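Small cells and the risk assessment: who is doing them?

Machine Safety and Standards > Collaborative robots
Started November 13, 2019

torque_wrench_14
Our site in Nitumgate is rewriting its house rules for bench cells and the draft landed on my desk. Clultari, the consultants, want one generic assessment to cover every two-arm cell we run. Fill in a one-page form, sign it, next. I don't buy it. "Collaborative" on the sales sheet tells me about the arm and nothing about the job. Am I being difficult?

beltandbraces
You're being difficult. We have 126 stations under a generic assessment with an addendum for each tool change, and it works. If I had to start from zero every time a fixture moved I'd never leave the office.

torque_wrench_14
What goes in the addendum?

beltandbraces
Gripper, payload, speed limit, who can edit the program. 4 lines.

torque_wrench_14
And the conveyor?

beltandbraces
Conveyor comes with its own paperwork from the supplier.

gray_guard
That last answer is the bit I'd fight over. Two arms on a belt, same sort of layout we're talking about:

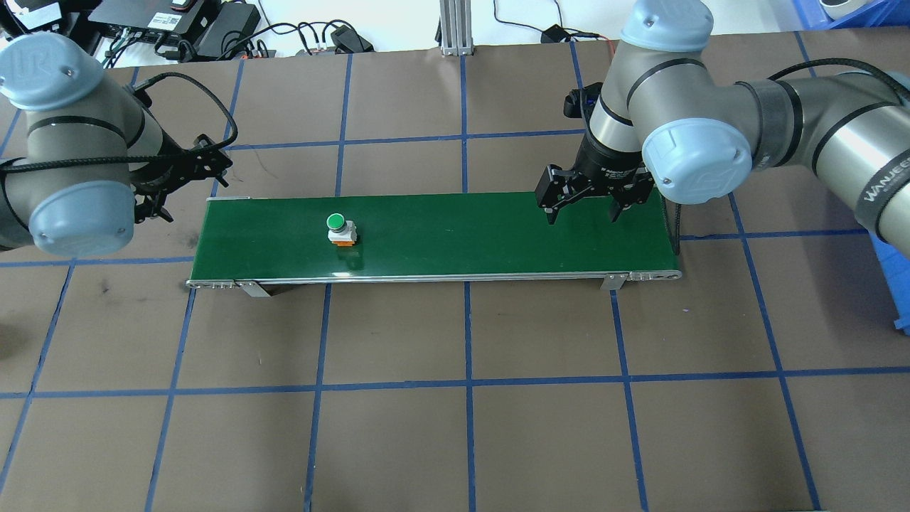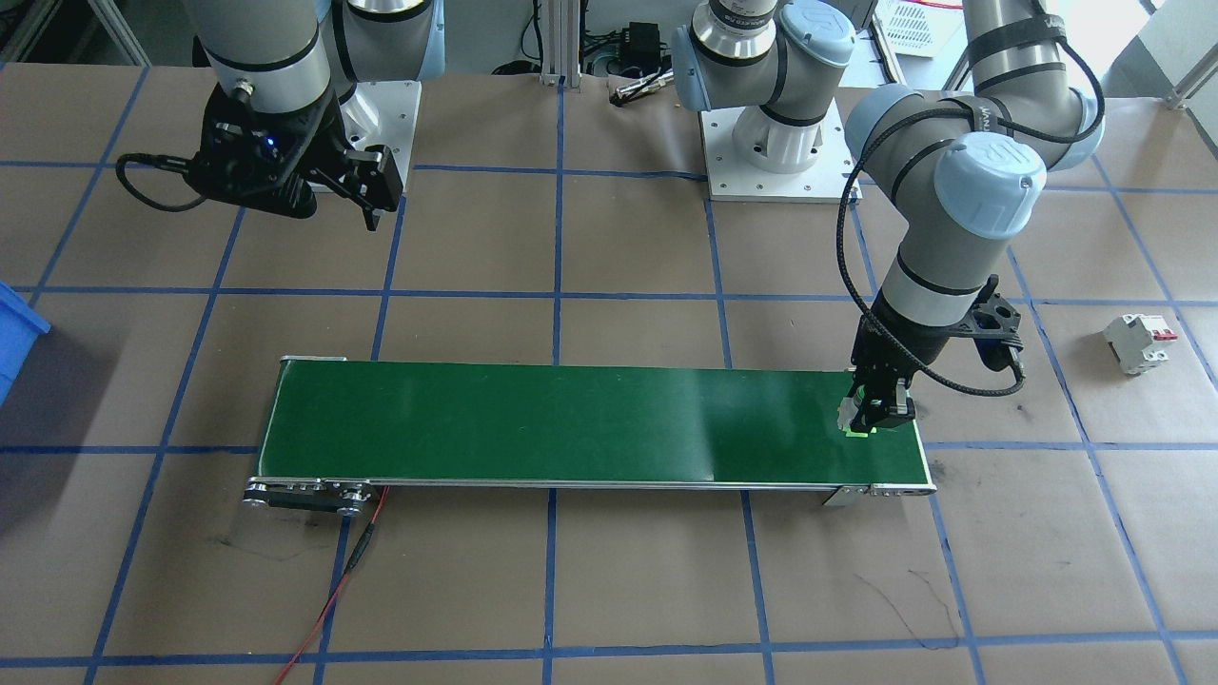

My problem with a generic form is that it treats each machine as a separate item. The arm has its limits, the belt has its supplier sheet, and the space between them belongs to no document at all. Look at the second one, where the right gripper is down on the belt holding a part. What's the clearance between fingers and rail if that belt indexes early? Neither supplier can tell you. Then there's the red and black pair coming out from under the left end of the conveyor and running across the paper to the near edge of the table. In my book, wiring on the side where a person might stand goes in the assessment by name, with a route and a fixing. A form with 4 lines has no line for it.

beltandbraces
It's a tabletop belt. You're writing it up like a baggage hall.

gray_guard
Small belts still pull things in. Show me the size below which your hazard list gets to skip the end rollers.

mokgethi_maint
I did the Mokgethi line audit in February and I'm somewhere in the middle. Generic assessment is fine for the hazards that really are common. Where it fails is the arm-to-arm stuff. Our form asked "is the robot speed limited?" and everyone ticked yes at 600 mm/s. No one had checked what happens with both arms moving toward each other and a hand in between.

beltandbraces
OK, I'll give you arm-to-arm. I'd add a line for that.

gray_guard
So five lines now.

torque_wrench_14
What about a stop button? The draft says "a stop device within reach" and leaves it there.

gray_guard
Too vague. Within whose reach, from which side? And test it. In the first picture there's a green push-button on the belt. I wouldn't let anyone write "button present" on a form and call that a stop function. What does it do, what does it cut, who tested it and when.

sekow_integration
Integrator here. Most of our customers at Sekow ask for the short form because it's cheap. We quote the full one and they complain. Then they move a bin or swap a fixture and want to know if the old signature still counts. I tell them no and they don't like me much.

beltandbraces
Of course the guy selling the long form likes the long form.

sekow_integration
Fair enough. Do it in house then, but do it at the cell, with the program running.

torque_wrench_14
I'm sending the draft back with a section on shared space and one on cable routing. Clultari can argue with me about the rest. If anyone has wording for arm-to-arm that has survived an audit, please post it.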